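Gripper fault halts shirt-folding work at Farkdale project

FARKDALE, Friday, November 3, 2023. A project meant to teach machines how to handle laundry has stopped using its hand-held grippers after the jaws on one of them closed without warning while an operator was working.

Lovely Rivera, who runs the garment sessions for Mercado, said the operator had a bruised thumb and went home early. The company has called it a "minor release event." Rivera called it a bite.

The tool has two black fingers that the operator opens and closes by hand while a camera on the tool records the work. Mercado has 43 of them and says it collected more than 3000 recordings of people folding, flattening and picking up clothes before the stoppage.

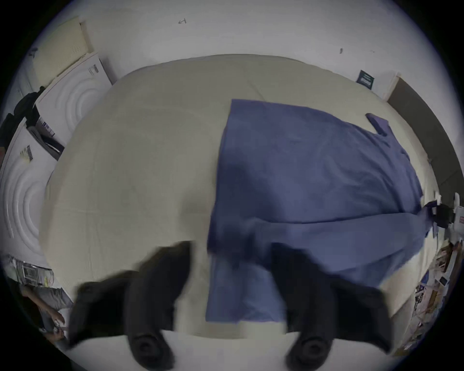 Gripper fingers at work on a blue garment during a Mercado session.

According to an incident note seen by this site, the spring that holds the fingers apart had slipped off its seat. The same thing had been reported in August, when Bienvenido Lacson, a technician, asked for the springs to be changed on every unit. Four were changed. The others were marked "monitor," and the note does not say who was supposed to do the monitoring.

Mercado's supplier, Grarkau, disputes the account. Its regional manager, Remedios Padilla, said the springs are rated for normal use and suggested operators may be squeezing too hard. Asked what normal use was, she said it was in the manual. The copy of the manual Rivera showed us has a page on charging and a page on cleaning the lens, and one line telling users to "avoid excess force." 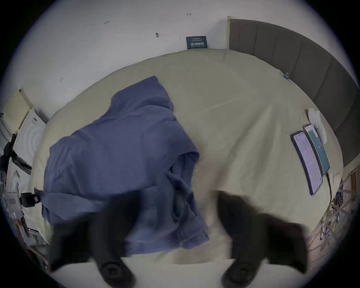 Operators we spoke to said the pace was part of the trouble. Precious Barredo worked 40 sessions before the stoppage and said she was told to keep the fingers moving and leave equipment checks to the end of the day. "If it felt sticky you shook it and carried on," she said. Mercado says checks are required before each session. It did not supply a checklist when we asked for one.

The company plans to start again once Grarkau has inspected the tools, which means the firm that sold the springs will decide whether the springs are safe. Imelda Dela Peña, a safety inspector from neighboring Pikthorpe, said she would want someone else to look at them first. She has asked for the damaged unit and the August report.

Mercado said it was considering her request. No date has been set for the inspection.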